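Last updated: July

The planner was called Vidar and I was the one who had to sit up with it.

I don't mean that in a sweet way. I mean that at ten to two in the morning I had a cold tea, a terminal full of text and an arm that would go nearly all the way to a little football and then stop dead, as if it had remembered something it left in the oven. Fourteen goes, fourteen stops. Same height every time.

Sorcha Egan had written most of Vidar before she left for Motelbridge, and she'd left me a folder of notes that started very politely and got ruder as they went on. Page one said things like "the cost map is refreshed on each cycle". By page 8 it was "do NOT touch the margin, I mean it, I will know". So of course the margin was the first thing I looked at.

It was set at five millimetres. Perfectly sensible! You'd want at least that much between the fingers and the table. I ran it again with the logging turned right up and got 3,087 lines for one short reach, and I read them all, because what else was I going to do, go home?

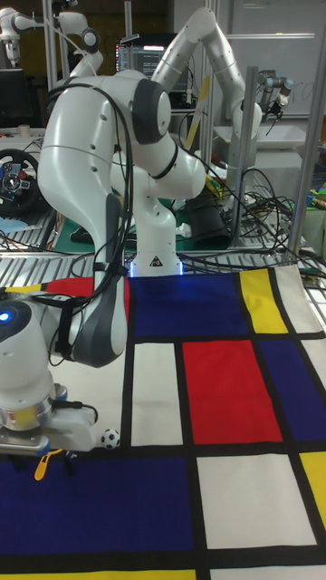
Somewhere past line two thousand I noticed the plans weren't failing. Vidar was finding a perfectly good path down to the ball, scoring it, and then throwing it out and choosing to stay put. And it scored staying put very highly indeed. There was a term in the sum I'd never seen before, tucked in between joint effort and time, and all it was called was "regret".

I rang her. I know. But she picked up on the second ring, so she can't have been asleep either.

"What's regret?" I said.

"Hello to you too," said Sorcha. There was a long bit of nothing, and a kettle. "Is that still in there?"

"It's running the show. It won't pick up a ball."

She told me she'd put it in during the last week, when she had the Motelbridge offer open in one window and Vidar open in the other. It was meant to be a penalty for any move you couldn't cleanly undo. Once the ball's been nudged it might roll, and you can't plan your way back to before you nudged it. She'd meant to tune it – then she'd signed the thing and handed in her pass, and it had sat there at whatever she'd typed that night.

"What did I set it to?" she asked.

I told her. She laughed for quite a while, and then she stopped.

"Well, turn it down," she said.

"To nothing?"

"No, God, not nothing. It'd fling itself at everything."

So we sat there, her in her kitchen and me on my wobbly stool, taking it down a notch at a time, and I read her the scores as they came up. After a bit I asked if she liked it at Motelbridge. She said to try it a little lower.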